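Do You Need a Subscription for That?

Jan 20, 2019

My sister-in-law gets a box of snacks every month. My neighbor gets a box of socks. A man I used to work with gets a box of hot sauce, and he has told me more than once that he doesn't like it hot. I have held out for years, but in June I gave in and signed up for one from Arkness, a "pantry discovery" outfit, because the first month was half off and I wanted to see what all the fuss was.

The pitch is that somebody with good taste picks things out for you and saves you the trouble of shopping. I had my doubts about the good taste. I also had my doubts about the trouble, given that I live two blocks from a grocery store and walk past it on my way home.

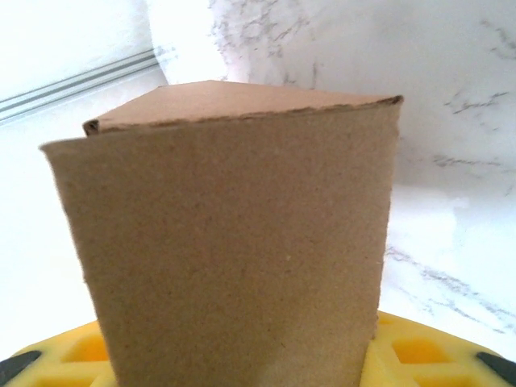

A reader in Uvarton wrote to me after my last grumble on this subject and said I was missing the point, that people sign up for the surprise and that the groceries hardly matter. She has had 6 of these things going at once and regrets only the candles.

Fine. I can see paying for a surprise. What I can't see is how it stays a surprise once you know it will be crackers. I had crackers in the first month, crackers in the second, and in the third a jar of onion jam with a card suggesting I try it on crackers. The card also told me a story about a farmhouse kitchen. I looked up the address on the back of the jar and it's in an office park.

Then there is the money. I went back through my card statements and found 59 dollars a month going out, which I had filed in my head as "thirty-something" on the strength of that first discount. They're counting on that, of course. The sign-up page took me two minutes. To cancel, I had to call a number during business hours and listen to a very polite person offer me a free month, then a smaller box, then a "pause."
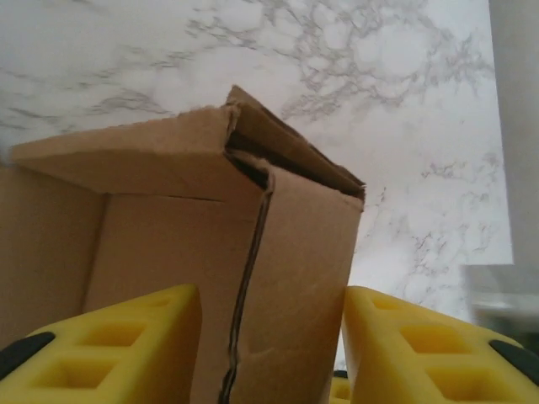

I took the pause, like a fool. A pause at Arkness lasts one billing cycle and then quietly stops being a pause, so I got to make the same phone call twice.

Their website says 3,626 members gave the service five stars. Maybe they did. I was asked for my stars before my first order had even shipped, and I'd like to know how many of those people were too. There was no button for "ask me later" — only the stars and a little heart.

I'm told the Carroll coffee subscription is different, and that you can skip a month without talking to anyone. Could be. I still have most of a bag from the grocery store, so I'll look into it when that runs out, and I won't be giving them my card number for the free sample.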